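Friday, Relasthorpe

The morning was given over to the postcard display for the reading room. The rack supplied by Cavoretti has been accepted. Its thin boards slot into one another without glue, and the pockets are shallow enough to hold a card upright without bending it. The autumn series was chosen for the opening week.

A second matter was the cardboard tray, with its partitions, which Agnes Lunde has proposed for the small packets at the front table. The written inventory stands at 430 cards and 81 packets. The typing of labels was left for the afternoon - the wording has still to be agreed. 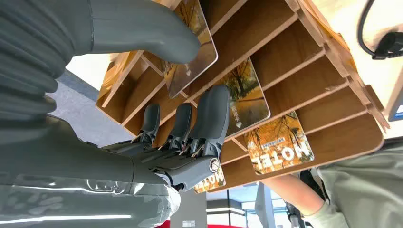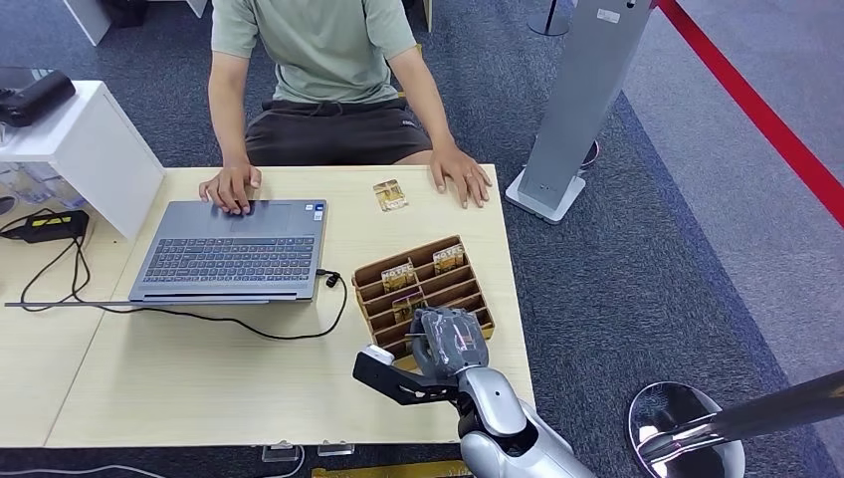
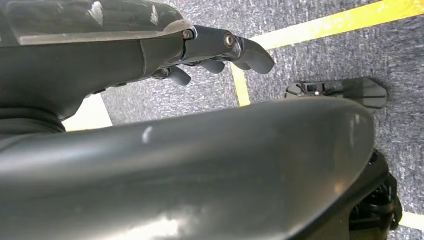 Njål Björklund replied before noon that mixed seasons would serve visitors better than a single one, and that the autumn cards should share the rack with winter views from Hanon. He also asked that the packets be kept away from the cards altogether - the two are priced differently and were confused at the desk in June.

His second point is accepted. The first will be put to Pravesh Mokgethi, who holds the winter stock. An order for 34 further cards was signed and sent at 3 o'clock.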